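Korholm Resource Center: Changes to the Household Electronics Collection
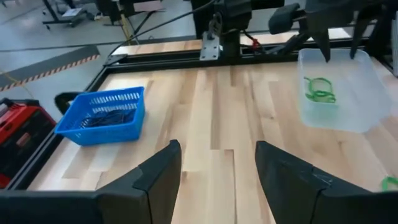 Thin black cables in a blue plastic basket, with a translucent tub on the same table.

Beginning in April, the Korholm Resource Center will accept small household electronics from residents of Korholm and Brosta under a single collection schedule. The two towns have until now kept separate lists of accepted items, and residents have frequently been turned away at one site with goods that the other would have taken. The combined list replaces both earlier versions.

Items accepted without charge include telephones, keyboards, chargers, power adapters, small radios and loose cables of any length. Households may bring up to 18 items per visit. Larger equipment, including printers and televisions, must be booked in advance through the front office. Microwave ovens remain excluded and should be taken to the Tanoli transfer station, where a separate fee applies.

Residents are asked to prepare their items as follows. Batteries that can be removed by hand should be taken out and placed in a clear bag. Cables should be kept apart from other goods and should not be taped or knotted together. Personal information should be erased from telephones and storage devices before drop-off. Center staff are unable to perform this service, and items cannot be returned once they have been accepted.

Cables and adapters in working order will be offered to the public at the Kodari reuse room, located beside the main entrance. The room will be open on Sunday from 1 p.m. to 4 p.m. Visitors may take up to 6 items each at no cost. All goods are provided as they are, and the Center makes no guarantee as to their condition or safety.

During the previous collection year, the Center received over 13 tons of small electronics. A portion of this material arrived mixed with ordinary trash and had to be sorted by hand, which delayed shipment on 2 occasions.

Proof of address is required at the gate. Businesses and landlords are not covered by this schedule and should request a commercial account form from the front office.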